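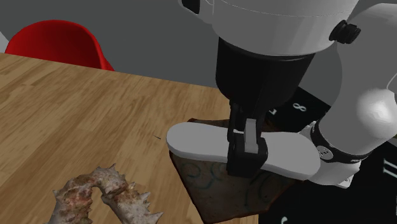 **Minutes – arm build group, Thursday, 7 p.m., Prendergast workshop, back bench**

Zerrin Akgül in the chair. Dalal Rizk took notes. Minutes of the May meeting were read and accepted with one correction: the spare power supply belongs to the workshop, not to Dalal.

**1. Simulation**

Dalal has the table, the chair and the arm loaded in the simulator, along with the decorated slab, the spiny arch and the flat gray piece with the rounded ends. The black surface with the white characters meets the edge of the wooden table in the model. Zerrin asked whether our own bench should be set up the same way. Agreed that it should, before any real runs are compared with simulated ones.

Dalal reported 125 simulated runs since the last meeting. 107 ended with the flat piece in the target spot. Most of the others failed when the gripper closed too near one end and the piece turned. She will log the closing position for each run from now on.

Zerrin questioned the friction value for the flat piece, as it was copied from an older file. No one could say where it came from. To be measured on the bench with a ramp.

**2. Gripper**

The printed finger pads from the second batch are too stiff. Zerrin will reprint in the softer filament at a lower infill. If those also slip we go back to glued rubber strip – cheap and already in the drawer.

The wrist cable still catches when the last joint turns past its halfway mark. A longer loop was tried and made it worse. Dalal suggested running it through a clip on the outside of the link. Agreed to try one clip before ordering more.

**3. Bench and mounting**

The base plate needs 3 more bolts. The holes are drilled but not tapped. The tap set is on loan to the Betance table and should be back by the weekend.

The group discussed moving the bench away from the wall to give the elbow more room. Left for now, as the floor outlet would then be in the walkway.

**4. Money**

We have 40 dollars left for parts. Filament comes out of that. Cable clips to come from the workshop stock if there are any.

**5. Any other business**

The shared folder is still named "Prinatach old". Zerrin will rename it and tell everyone first, so the scripts don't break.

**Actions**

- Zerrin: reprint pads, rename folder, tap the base plate holes
- Dalal: log closing positions, fit one cable clip, ramp test for friction
- Both: mark out the bench to match the model

Meeting closed at 8:20 p.m. Next meeting same day and time next month.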